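Broltier Opens Pilot Lunch Counter at Zastuvar Building

New grab-and-go service brings made-that-morning sandwiches and bread to a building with no cafeteria

DECEMBER - Broltier, the workplace catering company, has opened a small lunch counter on the ground floor of the Zastuvar building. The counter serves sandwiches, rolls and pastries to the 263 people who work there, and it will run as a pilot for the next 4 months.

The Zastuvar building has not had its own food service since the old cafeteria was turned into meeting rooms. Most tenants bring lunch from home or walk to the shops on Lorente Avenue, a trip that can take up most of a half-hour break.

"People asked us for something simple," said Patricio Escobar, site manager for Broltier. "They wanted a decent sandwich they could pick up and take back to their desk, or eat sitting down if they had the time. We started with that and left the hot meals for later."

Sandwiches are prepared each morning at Broltier's kitchen and delivered to the building before 11 a.m. The opening menu has three fillings, one of them without meat or fish. They are sold as single wedges or in pairs, and customers who want to eat at the counter tables can have theirs served in a woven basket. Rolls and pastries can be taken away in bags.

The company expects to sell about 100 sandwiches on a normal working day. Orders can be placed at the counter or left on a paper form the afternoon before. Forms are kept beside the register and in each tenant's mail room. Office groups that need more than a dozen sandwiches should order by 2 p.m. the day before.

The counter occupies a former storage room next to the east entrance. Broltier kept the existing plumbing and wiring and had the room repainted. Tables and shelving were supplied by Dulline, which also fitted out the company's kitchen. Seating is limited, and customers are asked to give up their places during the noon rush once they have finished.

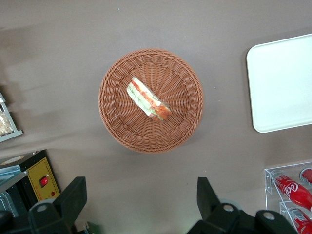

A sandwich wedge served in a round woven basket, with a serving tray at right.

Broltier will use the pilot to decide which items to keep. Comment cards are available at the register, and staff will record what is left over at closing time each day. Soup and a second meatless sandwich are the two additions most often requested so far - both are being tested in the kitchen, but no start date has been set for either.

"We would like to hear about the bread in particular," Escobar said. "We tried a lot of loaves before we picked this one, and we can still change it."

The counter is open on working days from 11 a.m. to 2:30 p.m. It accepts cards and cash. Building visitors are welcome and do not need a tenant badge to buy lunch, but they should sign in at the front desk first.

About Broltier

Broltier prepares and delivers food for offices, training centers and small events. Its services include daily lunch counters, meeting trays and breakfast deliveries.

Press contact

Patricio Escobar, Site Manager, Broltier
Zastuvar building, ground floor, east entrance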